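Planov Opens Applications for Paid Home Office Allowance Program in Dovton

DOVTON - Planov, the regional office furnishing and workplace services company, today opened applications for its Home Office Allowance Program, which will help small employers in the Dovton area pay for desks, chairs and lighting for staff who work from home at least two days a week.

Under the program, employers with 21 or fewer people on payroll can apply for an allowance of $500 per eligible employee. The allowance may be spent on new or refurbished furniture from any supplier. Planov will not require participating businesses to buy from its own catalog.

Applications are open through the end of November. Payments will be made to employers, who must pass the full amount on to the employee in the form of goods or reimbursement.

"We heard the same thing from a lot of small firms last year," said Sarahí Bautista, managing director of Planov. "They had agreed to let people work from home, and then two years later those people were still sitting on a kitchen chair. The owners wanted to fix it and did not have a budget line for it."

Planov surveyed 1148 home-based and part-time home-based workers in the region before setting the terms of the program. Respondents were asked where they work, what they sit on, and who paid for it. The most frequent complaint was seat height, followed by glare from windows and a lack of room for papers beside the computer. Many respondents said they had never been asked by an employer what equipment they had at home.

The survey was designed by Suryani Wuisan, head of workplace research at Planov. A written summary will be sent free of charge to any business that asks for it, whether or not it applies for the allowance.

"A lot of the answers were about small things," Wuisan said. "People wrote whole paragraphs about where the outlet is. One person had moved a desk four times in a year and ended up back where it started, with a longer cord." 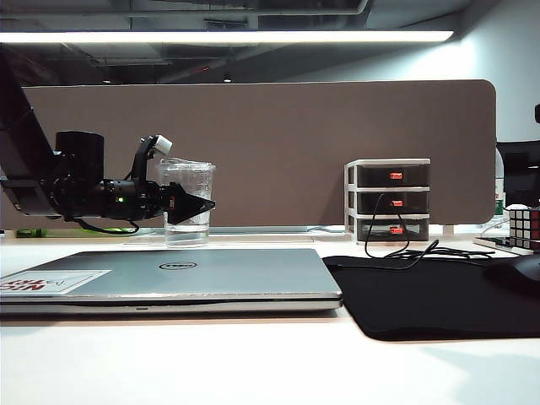 Applicants will also receive a short printed guide to setting up a desk, prepared by Planov with Cluken, a Dovton occupational health practice. The guide covers chair height, screen distance, light and the arrangement of everyday items on the work surface. It gives a full page to drinks, which came up often in the survey comments. A clear plastic cup of water standing just behind a closed laptop is a familiar sight on a white desk, and the guide suggests moving the cup well off to one side before the computer is opened and work begins. It also recommends a lidded bottle for anyone who shares a desk with children or pets, and a drink shelf or side table where space allows.

"Most of this costs nothing," said Hậu Ung, an occupational therapist at Cluken and lead author of the guide. "Raise the chair, turn the desk so the window is beside you, get the cords off the floor. If you do those and your neck still hurts by lunch, then we talk about equipment."

The guide will be available in print at the Planov showroom on Moulin Street and by mail. Employers may order copies for all staff, including those who work on site full time.

Moulin Street will also host a series of open afternoons during the application period. Visitors can try chairs in several sizes, measure their current desk height against a wall chart, and get help with the application form. No appointment is needed. Doors open at 2 p.m., and staff will be on hand until closing. The showroom is step-free, and street parking is available on the north side.

Azlan Chong, who owns a bookkeeping firm in Dovton, took part in a trial of the program last spring. His staff used the allowance mainly for chairs - and, in one case, a secondhand drafting table.

"The form took me less time than ordering printer paper," Chong said. "I was worried we would have to send in pictures of people's bedrooms. They asked for a receipt and that was it."

To be eligible, a business must be based in Dovton or a neighboring township, must have been operating for at least one full year, and must confirm in writing that each named employee works from home two or more days a week. Sole proprietors may apply on their own behalf. Nonprofit organizations are eligible on the same terms. Computers, phones, software and internet service are not covered.

Applications will be reviewed in the order they are received. Businesses will be told of the decision in writing, and those turned down may correct their application and submit it again while the program remains open. Furniture bought before the application date cannot be claimed.

Forms can be picked up at the Moulin Street showroom or requested by phone from the Planov front desk.

About Planov

Planov supplies and maintains office furniture for businesses, schools and public agencies. The company runs a repair workshop and a refurbished furniture store in Dovton, and offers delivery and assembly throughout the region.

Media contact

Saodah Pattinasarany
Communications Manager, Planov
Moulin Street, Dovton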